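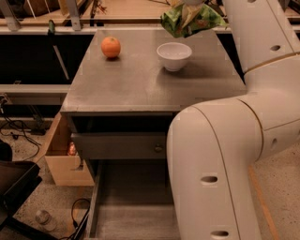

I have decided that this metal cabinet will be my snack place for the winter. Until August it was full of old papers, and now the deep drawer at the bottom is empty. My friend Jessie says I should keep rice and flour there. I prefer to give it to chips and crackers, so they stop living on top of the fridge.

On the top I want only fruit and one small white bowl for the peels. I eat an orange every evening when I read.

The small drawer above still does not close so well. Tarcísio promised to look at it after the holidays. If you know a good paper for lining metal drawers, please write me in the comments.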